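# Two fingers or three? A long week with the Joltivwood grippers

Lurdes Serrano keeps her kettle next to her controller rack, and I was on my second cup before she would let me near a gripper. "You'll want to see them lose first," she said, rather cheerfully, and pulled up the simulator.

She and Tomás Louro run the little test bench at Hurkcombe, up two flights of stairs over a bicycle shop, and they had promised me a fair fight between two hands: the Plimon, a plain two-fingered thing with square black jaws, and the three-fingered Pinheiro, which costs a good deal more and looks it. Both would be tried first on screen and then, if all went well, on the real arms in January.

I had expected a grey grid and a few cubes. Tomás, who builds the test worlds, has more fun than that. He likes rough stone walls and odd furniture, and he is fond of putting small, awkward things on top of something blue (he says it helps him spot a bad grasp when he's tired, and I believe him). His favourite troublemakers are flat discs and long thin rods, and I can see why. A disc gives a finger hardly any edge to get hold of, and a rod that is gripped away from its middle wants to swing. 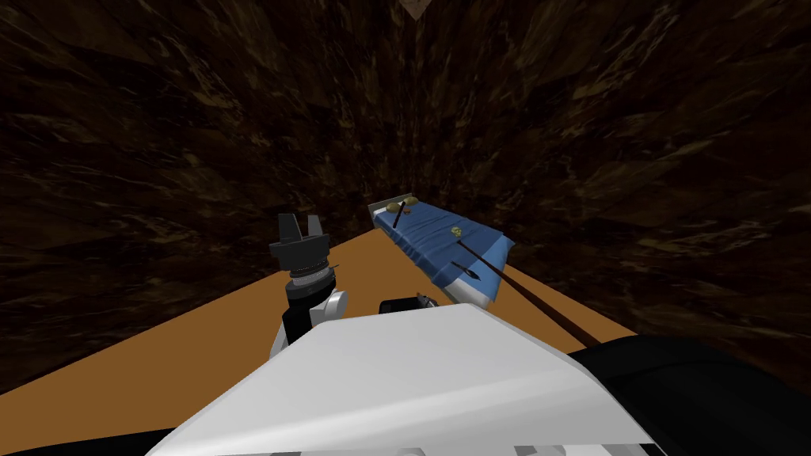
Lurdes had set the same 189 tasks for each hand, with the arms, the cameras and the controller left exactly alike. The Plimon managed 81 of them on its first go, and I'm afraid I groaned aloud. She was quite calm about it. Most of the failures came from the approach, she explained, with the wrist arriving a touch too high and the fingers closing on air, and that is a matter for the controller and no fault of the hand at all.

So we spent a very happy afternoon fiddling with wrist angles — I was allowed to type in a few myself, and one of mine was even kept! By the time the street lamps came on, the two-fingered hand was picking up rods as if it had always done so. The Pinheiro was still the better of the two with discs, but slower, and it had a way of nudging its neighbours with that third finger which made Tomás wince every time.

They have 1,286 runs still to get through before anything is bolted to a real wrist. Lurdes wouldn't be drawn on a winner, though I noticed that she had already cleared a shelf for the Plimon's spare fingertips.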